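Getting Usable Demonstrations out of Hand-Held Grippers: Calibrating, Recording and Sorting

When I first started collecting manipulation data with hand-held grippers, I thought the learning part would be hard and the recording part would be easy, and I spent most of a December finding out how wrong I had that. So this page is the one I wish somebody had handed me back then. It covers how we go from a pair of grippers and an ordinary room to a set of episodes that a policy can learn from. I'm assuming you already have your grippers built and your head camera mounted, and that you've read Vaida Kairys's notes on the Leka recording tool, or at least skimmed them.

Step 1. Check your marker cubes

We track each gripper by the printed squares on its cube. Before anything else, go over every face in good light. A scuffed corner or a lifted edge will cost you more than you'd think, and it's the kind of trouble that hides until you plot the trajectories. Make sure every marker ID is used only once across both cubes (yes, I have printed the same sheet twice, and yes, it took me a whole afternoon to find it).

Step 2. Calibrate the cube to the fingertips

Hold the gripper closed with the tips resting on a fixed point, and slowly roll your wrist around while Leka records 500 camera samples. The solver then works out the offset between the cube and the tips. Do the left and the right separately, even if the two grippers came off the same bench. If the leftover error is more than 4 millimeters, do it over. Please don't talk yourself into keeping a bad calibration — I have, and Helju Kivi was very patient with me while we threw out everything that came after it.

Step 3. Pick a real room and leave it alone

It's tempting to tidy up. Try not to! Our early policies were trained on bare tables and they fell apart the moment there was a faucet or a stray bottle in view. Bathrooms and kitchens are especially good practice, with their shiny surfaces, small objects and awkward edges to reach around. 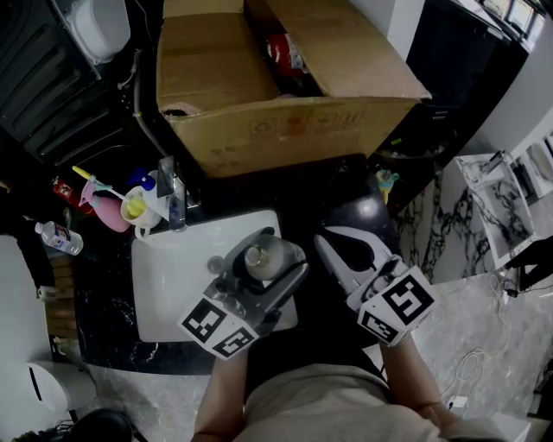 Once you've settled on a spot, stand the way you'd normally stand and run through the task a few times without recording. You're looking for moments when a cube drops out of the camera's view or turns so far that its faces are hard to read. Usually a small change in how you hold your wrist takes care of it.

Step 4. Record in short episodes

One task, one episode. Start with both grippers in view and hold still for a breath, then go, then hold still again at the end. Move a bit slower than feels natural, especially when the jaws are closing. If you fumble a grasp and recover, keep the episode and tag it as a recovery. Inese Jaunzems talked me into that one, and I'm so glad she did, as those turned out to be some of our most useful recordings.

Step 5. Sort before you train

Run the tracking check over the whole batch and look at any episode where a cube goes missing during contact. Short gaps in free motion can be filled in by interpolation, but gaps while something is being gripped should send the episode to the reject folder. In our last round we started from nearly 2000 episodes, and 54 of them went out at this stage, mostly for glare on a cube face.

After that, export the tip poses, the jaw widths and the head camera video together, and keep the calibration file in the same folder. Next up is the training page, where Sandamali Jayasinghe goes through the settings we use for the two-handed policy.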